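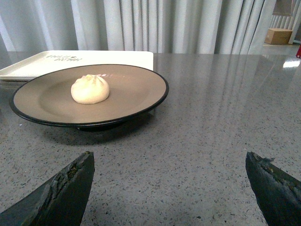
Wrist camera view, fingers open, steamed bun on the pedestal plate.

Swapping finger pads: Dovus against Etton

The old pads have to be replaced. The chipping along the inner edges has reached the point where I no longer trust any slip figure I get from them, so most of the past fortnight has gone on choosing the next set. These are my notes, mainly for Malte Buschmann, who asked which ones he should order for his own arm.

Both candidates fit the same finger blank. The Dovus pad is a moulded skin that slides over the tip and is held by two screws at the back. The Etton pad is a flat sheet, cut to shape and glued. Everything else stayed as it was: the same arm, the same Lekota controller, the same wrist camera on the same bracket.

The test piece is a steamed bun. I used foam blocks in February and they told me very little, as a foam block springs back and forgives almost anything. A bun has a soft dome, a skin that marks easily and pleats on top that show any twisting during the lift. It also gives the camera a pale, matt target, and on the taupe plate the outline is easy to segment. The black rim is easy too. The grey speckled worktop is less helpful, and the shine towards the back edge picks up the curtains as pale streaks. I mask everything outside the rim and the problem goes away.

The raised plate matters more than I expected. With a flat plate the fingers can come in low and the worst case is a scrape. With a foot underneath, a finger that comes in too low can catch the underside of the rim and tip the whole thing. I now set the approach height from the rim, with a 3 mm margin, and come down only once both tips are inside it.

I ran 221 grasps with the Dovus skin and 172 with the Etton sheet. The numbers differ because the Etton glue let go on the left finger and I stopped there. Up to that point it was the better pad. It held at a lower closing force and left shallower dents. The Dovus skin needed more squeeze, and on three lifts the bun rotated enough to pull the pleats out of line. It did stay on the finger, though, and it can be changed in a few minutes with a small screwdriver. The glued sheet takes an evening, plus cleaning.

Controller settings, for anyone copying this: closing speed at the lowest step, force limit raised only after contact, and a pause of 1000 ms before the lift. Without the pause the bun is still settling when the arm moves, and the slip estimate is rubbish. The Lekota software resets the force limit on every restart. Check it each time.

Capucine Jacquet suggested a Denanis camera in place of mine, for the shorter minimum focus distance. I borrowed hers for a day. Close to the bun the pleats were sharper, but the view was narrower and I lost both fingertips when the gripper was fully open. I want to see the tips in every frame, so mine went back on.

Malte: order the Dovus skins and a spare pair. I am going to try the Etton sheet again with a mechanical clamp along the top edge, if I can make one thin enough to clear the plate rim. The first clamp drawing came out too thick by the width of the screw head, so the next one will use countersunk screws from the other side.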